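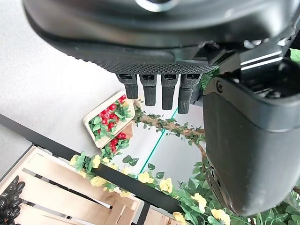 **Tullden four-finger-and-thumb hand, left and right pair. Firmware as supplied, then one update.**

We bought the pair through Kleinschmidt for the Nirano handling trial at Estley and have run them on the humanoid for 2000 grasp cycles. My short verdict is that the mechanics are good, the grip surface is very good, and the behaviour on loss of communication is not acceptable as delivered. Anyone who already owns a pair should read the section on the release fault before the rest.

## Use

The trial consists of lifting artificial fruit and vegetables out of slatted wooden crates, holding them clear, and putting them back or passing them from one hand to the other. Bunches of grapes are the hardest item. They deform, the weight hangs well below the grasp, and the grapes at the bottom catch on the slats. A parallel gripper had managed the same bunches poorly for us, mostly by crushing the stem end and losing the rest.

The Tullden hand does better. The textured pads hold at low force, and I was able to bring the force limit down to 70 per cent of the default without any increase in drops. Finger position is repeatable enough that we have not had to recalibrate between sessions. The thumb is bulky, and in a narrow crate it meets the side before the fingers are where they should be. Approaching at an angle cures most of this.
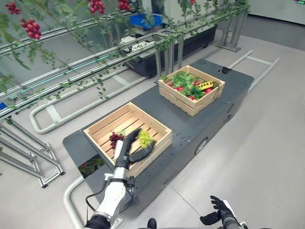
*Reaching into the front crate. The cable loops out beside the arm near its lower joint.*

## The release fault

At roughly 400 cycles the left hand stayed closed after an open command. The controller reported the hand as open. The arm then carried on with the next move, which was a retreat from the crate, and took the bunch with it. Anneli Laaksonen was on the stop button and used it. The arm halted and the hand remained closed – it had no way of knowing that anything was wrong.

We reproduced the fault the same afternoon. The sequence is as follows:

1. The wrist rotates close to its limit and the signal cable is pulled at the connector.
2. Contact is lost for 200 ms or longer.
3. The hand goes into hold and keeps its last commanded force.
4. Contact returns. The hand resumes status messages but does not accept movement commands until it is re-enabled.
5. The status messages give the commanded position in place of the measured one.

Step 1 is an installation matter and I accept our share of it. The cable had been left long to avoid strain at the elbow, and a long loop can catch. Steps 3 and 4 are defensible, as many people would sooner have a hand that holds than one that drops. Step 5 is a defect. A controller that is told the hand is open will plan as if it were open.

With plastic grapes the cost was nil. With a person's sleeve or fingers in the hand it would be a different report, and the backdrive force on the closed fingers is high enough that I could not open them without the release key. The key is supplied. The manual mentions it once, in the chapter on storage.

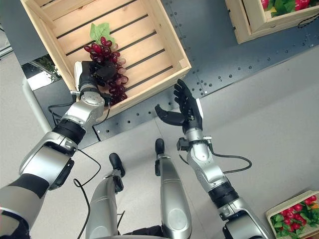 Page last changed: 7 January 2022

## Supplier response

Kleinschmidt answered within a day and passed the log to Tullden. The updated firmware corrects step 5: the position reported after a reconnect is now the measured one, and a separate flag shows that the hand is waiting to be enabled. The flag is off by default and has to be switched on in the configuration file. I would like to see that reversed.

Hold on loss of contact is unchanged. There is no option to relax to a lower force after a set time. Tullden say it is planned, without giving a version.

## What we changed

- Cable clipped at the wrist, with the remaining slack kept on the forearm side. Some loop is unavoidable if the elbow is to have its full travel.
- Wrist rotation limited in software, short of the point where the connector is loaded.
- Controller compares commanded and measured finger position before any arm move and stops if they disagree.
- Release key hung on the stop button post.
- No hand-over from robot to person until the hold behaviour can be configured.

Robot hand to robot hand transfers have been kept in the trial. They are a fair test of the new check, as both hands have to agree on who is holding the item before either arm moves away.
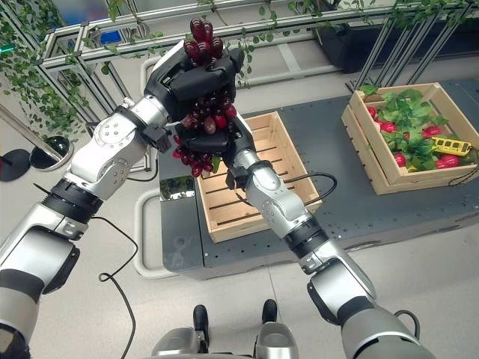
*Grapes held between both hands over the empty crate.*

The fault has not come back since the update. I pulled the connector deliberately in various arm positions and the controller stopped each time, with the correct finger position in the log.

## Smaller points

The connector has no positive latch. On a wrist-mounted part I regard this as a poor choice, and it is the root of the whole business. The pads pick up dust and lose some grip until wiped. Documentation is clear on wiring and thin on fault states – the hold state is named but the conditions for leaving it are not listed.

Recommended for enclosed cells and for research use with a stop button manned, on the new firmware only and with the flag switched on. Not recommended for work alongside people in its present form.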